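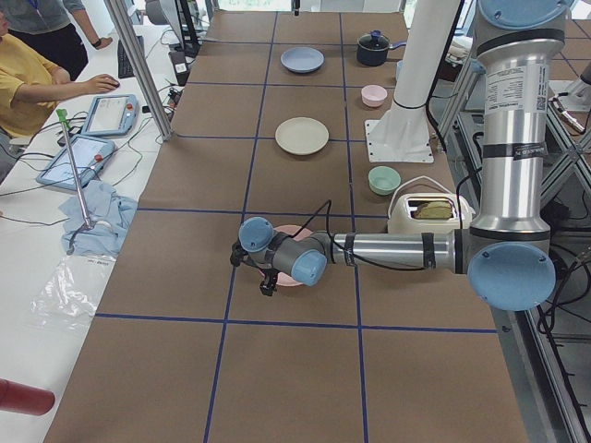 Re: [patchwork-chat] Basting a big one without a big floor

From: Rasmus Grīnberga
Date: June 5, 2022

Edileuza Macedo wrote:

> Hello all, long-time reader, very occasional poster. I've finally
> finished the hexagon top I started when my son was doing his exams
> (he now has a mortgage). It's 3680 hexagons, all hand sewn over
> papers, and I am a bit frightened of it. The next job is putting the
> layers together and I haven't got a floor big enough unless I move
> the piano, and my knees wouldn't thank me anyway.
>
> Has anyone basted something this size on tables? And do you pin or
> tack? I bought the Utach cotton wadding because the lady in Avotiņš
> said it was good for hand quilting, but it's come out of the bag with
> creases you could lose a sheep in. Do I iron it?
>
> Edileuza

Hello Edileuza, and huge congratulations! I had to read the number of hexagons out to my wife, who said "on purpose?" and went back to her crossword.

Right, tables. Yes, you can, and I'd never go back to the floor now. Our group does it at Pleton hall, where you can push two of the long tables together and walk all the way round. If you can't borrow a hall, a dining table does nearly as well, you just do the quilt in sections starting from the middle. The bit hanging over the sides helps to keep things smooth, as long as the cat's shut out.

Don't iron the wadding! Or at any rate not with a hot iron. I did that with a Utach one and got a lovely shiny patch and a smell. Open it out over a spare bed the night before and most of the creases will drop by themselves. What's left goes in the tumble dryer on cool for a few minutes with a damp flannel. The backing you can iron as hard as you like, and do press the seams open if you've had to join it, your fingers will be grateful in December when you're still quilting the thing.

Then it's backing first, wrong side up, clipped to the table edges. Taut but not stretched. If you stretch it, it'll spring back when you let go and you'll have puckers all over the back, and you won't find them until you turn it over to show somebody. Wadding next, patted out from the middle with flat hands. Then the top.

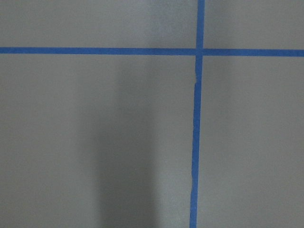

Getting the middle of the top over the middle of the backing is where I always used to go wrong. I fold each layer in four and put a pin where the folds meet, but you can't feel a pin through wadding, so before anything goes on the table I mark it with two strips of masking tape, one each way, long enough to stick out past the edges of the quilt. A cross like the blue one there, only do check it with a set square, as even a strip that's a touch higher at the left than the right will send your rows of hexagons wandering off downhill by the time you get to the border. Hexagons are rotten for showing it, too. With squares you can fudge a bit.

Pins or tacking, well, you'll start a war. I'm a tacker. I used to pin, and I have a box of 200 curved safety pins I'll happily post to anyone who wants them, but for hand quilting they're forever catching the thread and they're heavy on your lap. Long stitches, a hand's width or so, from the middle out to the edge like the spokes of a wheel, and then a few rounds going across those. I use up the old Prikeck thread that snaps if you look at it, which is perfect for pulling out later. Use a pale colour. I once used red on a cream quilt and there are still little pink specks where it rubbed off.

Oh, and take your papers out first! You'll have done that, I'm sure, but Maureen-in-our-group levels of forgetfulness are available to us all and I've quilted straight through one myself. Leave the outside row in until the layers are together if the edges are stretchy, then whip those out last.

What are you doing for the edge? Are you keeping the zigzag or trimming it straight? I've got a half-decent way of facing the points that I could type up if it's any use. And please put a picture on the list when it's tacked, creases and all.

All the best,
Rasmus

PS If anyone else has the Utach wool one, does it beard? I've got a dark blue top waiting and I'm dithering.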